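Workbench

A workbench is a strong table at which manual work is done. It is used in carpentry, metalworking, repair and many kinds of teaching. The worker may stand or sit at it, and the height of the top is chosen for this.

History

Early benches were heavy planks on simple legs. The work was held with pegs or wedges. Later the screw vice became common, and makers started to sell benches ready to use.
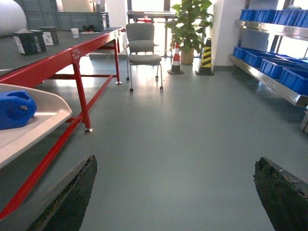 A long workbench with a red steel frame and a dark grey top.

Construction

The top must stay flat and must not move when force is put on it. Wood is kind to sharp tools, while steel tops are preferred for oily work. In old workshops the floor is seldom level, so many benches have feet which can be adjusted with a screw. A thickness of 80 mm is usual for a heavy wooden top. Light folding benches are easier to carry, but they are less stable under planing or sawing.

See also

Sawhorse
Vice
Tool chest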